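Forums > Workcells > Faults and Safety > Cable snagging on bin picks

We use cookies to keep you signed in. Accept / Manage settings

wkchow
We had a protective stop on the KUKA on Sunday. The cable loop at the orange joint caught on the back rim of the bin during a deep pick, and the arm kept pulling until the force limit tripped. Nothing broke, but one connector has a bent pin. It was pick 76 of a run of 100, and the earlier ones gave no warning.
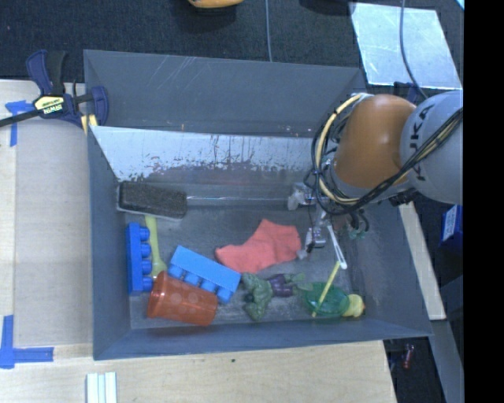
Sedgwick Bin Picking Team

The loop goes up around the left side of the housing and is held close to the arm there. It's the slack below the joint I don't trust. Picks from the back left, where the brush is, need the most wrist turn.

bela_d
Shorten the slack and limit joint 6. We did both at Clullindale and had no snags after that.

mlchiang
I disagree about shortening. Too tight and you pull the connector out on the first big turn. Reroute it, and lower the force limit while you're in there. It should have stopped sooner.

bela_d
Lower the limit and you'll get a stop every time the gripper touches the duck against the wall.

mlchiang
I'd take the extra stops over another bent pin.

htyuen
Was anyone inside the fence when it stopped? That decides if it needs a report.

wkchow
No, gate was shut. I'll file one anyway - the spare cable from Diltura won't get here until February. Joint limit goes in tonight.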